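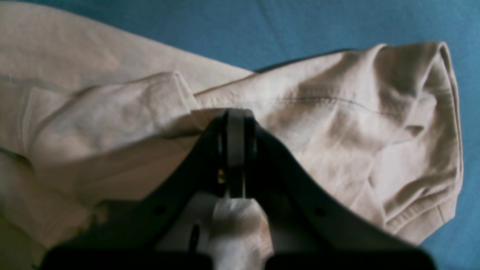

Keeping pale clothes pale (and a few other laundry things I've picked up)

December 2019
By Ilham Rondonuwu

I own far too many cream things for a person who drinks as much tea as I do. Cream jumpers, cream trousers, a cream cardigan that has been through a wedding, two house moves and a curry. People ask how I keep them looking decent and the answer is that I've ruined plenty along the way, and these are the habits left over. Some of it came from my mum, some from the back of packets, and a fair bit from standing in the kitchen at eleven at night swearing at a cuff.

Sort by how much you care

I used to do lights, darks and colours like everyone else. Now I do lights I care about and lights I don't. Tea towels, old vests and socks go in together on 60 and can look after themselves. The good cream stuff gets its own load on 30, even if it means waiting until I've got enough to bother. If you've only got a couple of good things, put them in with pillowcases to fill the drum up. Don't put them in with towels! Towels shed, and you'll be picking bits off till spring.

Zips up, buttons undone, pockets emptied, sleeves pulled the right way round. Then turn the whole thing inside out. It takes me a minute and it's saved so much bobbling on the soft stuff that I now do it as things come off at night, which my husband thinks is peculiar.

Less powder than you think

This was my biggest mistake for years. If something looked grubby I'd chuck in an extra scoop, and it came out greyer each time. What I had was a build-up of old detergent, and the dirt was sticking to that. Try it yourself: put a supposedly clean T-shirt in a bowl of warm water and swish it about. If it goes cloudy you've been overdoing it.

To put it right I ran everything through again with no powder at all, just an extra rinse, and did the same the next wash. After that I went down to about half of what I'd been using. We're in a soft water area here so yours may want more, but do start low. And skip the fabric softener on anything fleecy on the inside. It flattens the fluff and you lose the cosiness you bought it for.

The soak

For general dinginess I use the washing-up bowl. Fill it with warm water (hot from the tap, then cooled down with a good glug of cold), stir in an oxygen bleach powder until it has properly dissolved, and push the garment under. I use one called Lavix, which comes in a tub with a lid that never goes back on straight, but any of them will do as long as it says it's safe for your fabric. Leave it six hours. I put mine in after breakfast and take it out when I start thinking about tea. Things float up, so weigh them down with a plate.

Not for wool and not for silk. I learnt that one with a scarf I still miss.

Rinse it well, then wash as normal. Please don't be tempted by chlorine bleach on cream. It can take cream to a nasty patchy yellow and there is no coming back from it.

Stains, by what I spill most

Tea and coffee: cold water through the back of the stain straight away, as hard as the tap goes. Then a dab of washing-up liquid, leave it ten minutes, rinse. If it's still there, into the soak.

Curry: washing-up liquid first to shift the oil, rinse, then wash and hang it in the sun. Turmeric fades in sunlight. It took three dryings for the cardigan but you would not know now.

Foundation round the neck: the foam sort of shaving foam, the cheap kind. Rub it in, leave it while you do something else, rinse it out. I was very doubtful about this.

Mud: leave it alone until it's dry! Then brush it off, and only then get it wet. I've watched grown adults rub wet mud into a hem with a flannel and make a lovely big brown circle.

Biro: surgical spirit on a cotton bud, with kitchen roll underneath, moving to a clean bit as it lifts. Test the inside of a seam first.

Whatever you do, look at the mark again before any heat goes near it. A tumble dryer will set a stain you could have had out in five minutes. I check in daylight by the back door, as the kitchen bulb makes everything look cleaner than it is.

Drying

Don't leave things sitting in a heap in the basket after the wash. The creases settle in, and then you're ironing all the way through a film. Take each thing by the shoulders or the waistband and give it a really good snap, twice, then smooth the seams flat with your hands. I do it over the landing banister. Half my ironing has gone just from that.

Heavy cotton takes ages indoors at this time of year. I hang sweatshirts upside down from the hem so the thick band at the bottom doesn't hang there sodden, and I swap them round halfway. If you've got a heated airer, drape a flat sheet over the top to keep the warmth in. Mine is a Skarnent, bought in April when nobody wanted one, and it's earned its place already. Open a window a crack or you'll have wet walls as well.

Jumpers go flat on a towel. Roll the jumper up in the towel first and kneel on it. You'll be amazed how much water comes out.

Folding and putting away

I'm no great folder. What I will say is fold on the seams where you can, and put the heaviest things at the bottom of the pile. If you've got deep drawers, stand things up on their edge in a row so you can see what's there. I found three tops I'd forgotten owning when I did that.

Anything pale going away for the season must be washed first, even if it looks clean. Body oils and the odd splash of white wine don't show when they go in, and come out as yellow marks months later. Use a cotton pillowcase instead of a plastic bag, and don't pack it tight. I keep bars of plain soap in with mine, unwrapped but tucked in a sock so they don't touch the cloth.

If something does come out yellow along the fold, don't panic, give it the soak above and a sunny day. It usually shifts in one go.

Last bits

Wipe the rubber seal on the machine after every wash and leave the door open. Run it empty on the hottest setting once a month. Clean the filter, the little one behind the flap at the bottom, with a baking tray underneath because there is always more water than you expect. I had nearly 5 pounds in change out of mine last time, plus a hair grip and what I think was once a receipt.

I'll do woollens properly in the new year, they need a page to themselves.

Comments

Hakim Pasaribu
Tried the no powder wash on my work shirts and the water was like milk. Quite embarrassed. Is the extra rinse meant to be warm or cold?

Ilham Rondonuwu
Cold is fine Hakim! Mine was the same the first time.

Jumperlady
Does the shaving foam work on collars that have already been through the dryer? I have a cream shirt I'd more or less given up on.

Ilham Rondonuwu
It's worth a go, but do it twice and leave it longer the second time. I wouldn't promise anything.

M. Pelupessy
We have very hard water and half the powder did nothing for us, everything came out stiff. Went back up and added a spoon of soda crystals and that's been much better.

tansy
Kneeling on the towel!! My downstairs neighbour must wonder what on earth I'm up to but the jumper was dry by morning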